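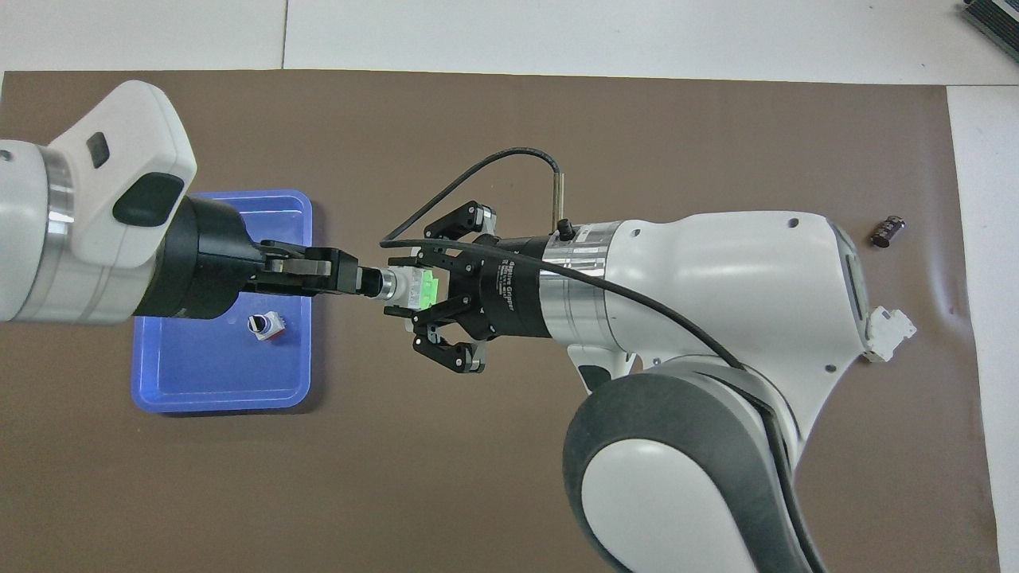

Are we there yet? Two arms, one small part, a long wait

Print this page | E-mail this to a friend

Half past nine in the morning at Kovis, a rented unit on the edge of Plasstead, and the kettle's been on twice. On the bench two white arms are busy with a job your nan could do while watching telly. One has hold of a short metal cylinder with a white and green bit on the end. The other has its fingers open around it.

Ready. Still ready.

"Handovers are horrible," says Benjie Mangubat, who runs the bench. "People do them all day and never look. Pass the salt. Pass the screwdriver. You let go when you feel the other person pull. Try writing that down."

He has been trying since December. The aim is a machine that can do small assembly work, the fiddly stuff, connectors and caps and clips, without someone building a special jig for every part. Bolting the same bolt 800 times a shift was sorted out decades ago. Picking a loose bit up off a mat, turning it the right way round and giving it to your other hand is another matter.

So how slow is slow? Mangubat's best run last month took 33 seconds for one part, tray to finish. He can do it himself in a good deal less, with a biscuit in the other hand. But the arms will go on all night, and over 480 tries in one stretch they dropped fewer than he'd feared. He won't give me the number. I ask again. He goes to look at the kettle.

What about the house then? Washing up, socks, the drawer with the batteries in. Everyone asks, he says, usualy within a minute of meeting him.

At Prarwood, the next firm I rang, they've had a go at folding towels. Nice flat square towels, fine. A fitted sheet, no chance. The woman on the phone laughed for quite a while.

Hegedűs, who make kitchen fittings and would love to sell you a cupboard that empties the dishwasher, are more hopeful. They talk about 60 homes for a first trial. No price, no date. They did send a very glossy brochure.

My own guess, for what its worth: shop floor first, and only the dull corners of it. Same bench, same light, same tray. Your kitchen has none of that, and mine has a cat.

Back at the bench Mangubat is fussing over grip force. Too soft and the part swings round. Too hard and the plastic marks. He'd like to get the whole thing under 20 seconds before he shows it to anyone with money.

We use cookies to improve your visit. By carrying on you agree to this. Sign up for our weekly newsletter.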